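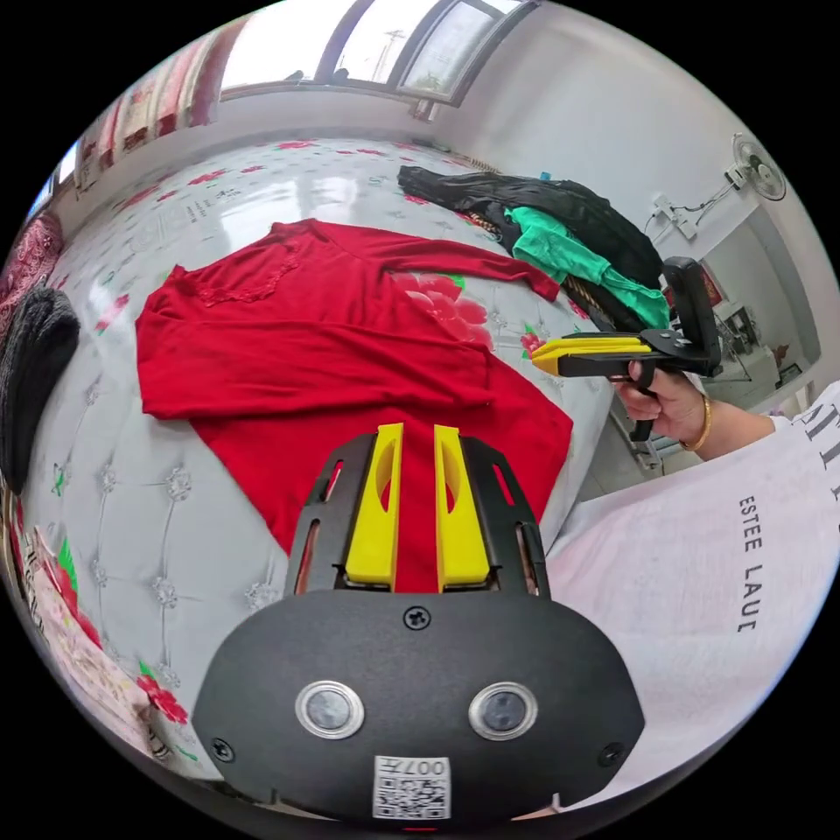 Jérémie Marchal writes that the trouble with cloth is that a planner wants a pose, and a sleeve hasn't really got one. I've put his remark at the head of the handout for February because it covers most of what we shall be worrying over in this part of the course, and because I rather wish I had put it so briefly myself.

Handout: from demonstrations to a folding policy

Last time we worked with rigid blocks, where six numbers tell you all you need about where a thing is. Try writing down the state of a blouse on a bedspread and you'll soon run out of paper! So we skip the explicit state altogether and let the policy go straight from wrist images to short chunks of gripper motion, which is what our package, Senby, has been set up to do for you.

The shared set holds 2,053 demonstrations, of which 1,406 are for training. Please leave the other 647 well alone until the evaluation exercise (I know it's tempting to peek). Each demonstration is stored as a stream of images, a gripper path worked out from the camera motion, and the finger width at every step. When there are two grippers, both paths have to be put into one common frame before anything else is done, and this is where most people's first attempt goes astray. 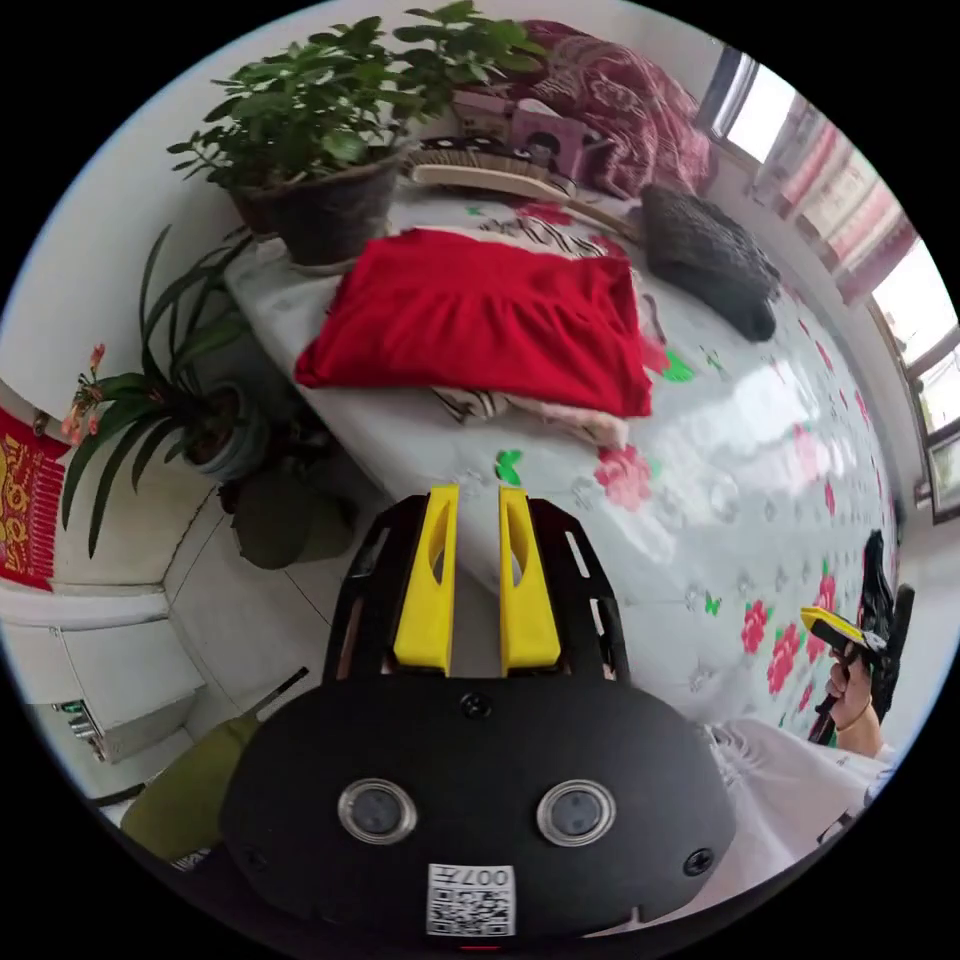
Why predict a chunk of actions when we could predict one at a time? A single-step policy tends to dither wherever the demonstrators hesitated, and a chunk carries it past the pause.

We'll begin with chunks of 5 steps and replan after each one. Do try longer chunks as well, but watch what happens at the grasp, where a small error in height leaves the fingers closing on air or pressing into the bedding underneath.

Red cloth pinched between the two yellow fingers is the moment to look for when you label your grasps. Finger width alone won't give it to you, as thin fabric hardly changes the reading, so check the image too.

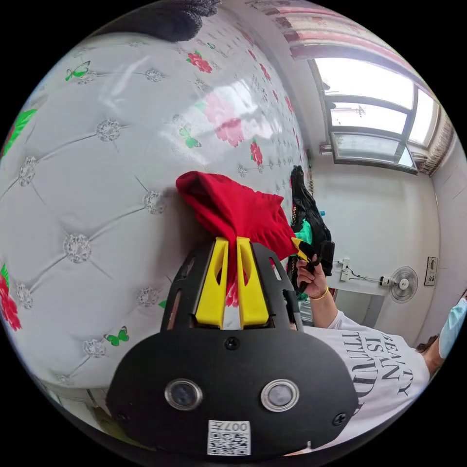 Page last changed: February, 16:40 (N. Langlois)

For the practical, load demonstration 287 in the Senby viewer and plot both gripper paths against time. Mark where you think the grasp begins, then compare notes with your neighbour before you look at the stored label. Anastasia Manolakis has kindly agreed to go through the plots with anyone who gets stuck, and the reading on time alignment is in the Werberg folder.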